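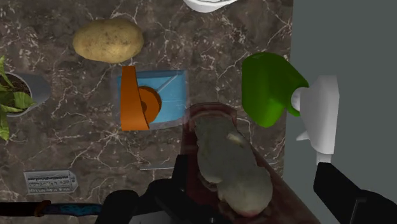
4. Running the kitchen demo for visitors

Okay, you've got the sim installed and the arm wakes up when you ask it to (sections 1 to 3, go back if it doesn't!). Now for the fun part, which is putting it in front of people. I've run the counter demo at both of our open days in Canddale, and this section is pretty much my own notes cleaned up a bit. Last edited 2020-09-22, after the second one.

4.1 Before the doors open

1. Start the Jusau launcher and pick "Counter, overhead view" from the scene list. It takes a while the first time you load it after a reboot, so don't click twice or you'll get two copies fighting over the joystick.

2. Check the seed number in the bottom bar. I always use 1070. With that one the potato ends up by itself on the marble with plenty of clear space around it, and that makes it a really nice first pick for a visitor.

3. Look down at the view and make sure both gripper fingers are showing near the bottom. If you only get one, the wrist is turned too far. Hit Home, wait, and look again.

4. Set the speed slider to 10. I know it feels slow when you've been driving the thing for weeks, but people who've never touched it need the time.

5. Switch the big screen to mirror mode. The folks in the back row will thank you.

Note: The layout file we ship is the one Riku Koyama built for the Nagano visit. Please save your own changes under a new name. I overwrote it once and had to call him up and confess.

4.2 Letting someone drive

6. Hand over the joystick and have them just move the arm left and right for a bit. No grabbing yet!

7. Ask them to go for the potato. Come in from straight above, open the fingers wide, lower, close, lift. Talk them through it out loud, one word per move, and they'll usually get the rhythm.

8. If they want something harder, send them to the green one over by the wall. It sits right up against the white fixture, so there's not much room on that side, and the planner may refuse the grasp and beep. Let it beep. Have them back off and try a different angle.

9. The orange pieces on the blue tray are good for kids, who mostly want to see things fall over. One of them is standing up at a lean already (guess which one they go for).

10. Press Reset between visitors. Everything goes back to where seed 1070 put it, and the grasp counter goes back to zero too, so write down the score first if you're keeping a board. Our best at the September open day was 133 points, by a retired bus driver who wouldn't give up the chair.

Caution: Do not run the demo with the real Hornov arm powered on and linked. The launcher will happily send the same moves to both. Pull the link cable or set the arm to Offline in the Devices tab, and do it before anyone sits down.

Caution: Keep drinks off the joystick table. Yes, even yours.

4.3 If it acts up

Item sinks into the marble: contact settings didn't load. Close the scene, open it again, and check that the bottom bar says "Contacts: fine."

Fingers close but nothing lifts: grip force is too low. Go up by 2 and try again. Keep going in small bumps, or you'll fling the potato across the counter and everybody will want a turn at that.

View freezes but the sound keeps going: the mirror screen dropped out. Unplug it, count to ten, plug it back in. You don't have to restart the scene.

4.4 Packing up

11. Export the session log from the File menu before you quit. It's not saved on its own.

12. Park the arm, quit the launcher, then shut off the screen.

Section 5 covers recording a run and playing it back.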